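Werkstattbuch, Montag, Büroraum: Schreibtisch Karholm und Kabel

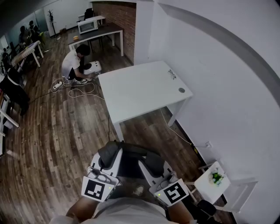 Hannes Wiebrock

Der weiße Karholm steht jetzt schräg im Raum, die hintere Kante läuft auf die weiße Wand zu. Auf der Platte liegt noch eine Brille mit dünnem dunklem Rand, gleich bei der grauen Kabeldurchführung. Bitte abholen, bevor wir den Tisch wieder schieben.

Durchführung nachgemessen: 60 mm. Der Jolum-Stecker passt durch, das Netzteil nicht. Netzteil also unter die Platte, Halter von Sirkero, zwei Schrauben. Vorbohren, die Platte reißt sonst aus.

Kabel am Boden: das weiße geht vom Tisch zur Steckdose unten an der Wand. Die Steckdosenleiste liegt weiter hinten auf den Dielen, die Leitungen in Schlaufen drum herum. Da bleibt man mit dem Stuhl hängen. Vorschlag: Leiste an die hintere Tischkante, Rest in einen Kanal, Länge gut über 900 mm. Im Lager liegt noch einer von Grasso, Deckel fehlt.

Mikrowelle bleibt vorerst auf dem dunklen Tisch an der Ziegelwand. Laut Typenschild 2.000 W, darf nicht mit an die Leiste. Eigene Dose suchen.

Beistelltisch mit der Pflanze kann an der Wand bleiben, der Hocker stört dort etwas.

Offen: Halter bestellen, Kanaldeckel, Filz unter die Tischfüße.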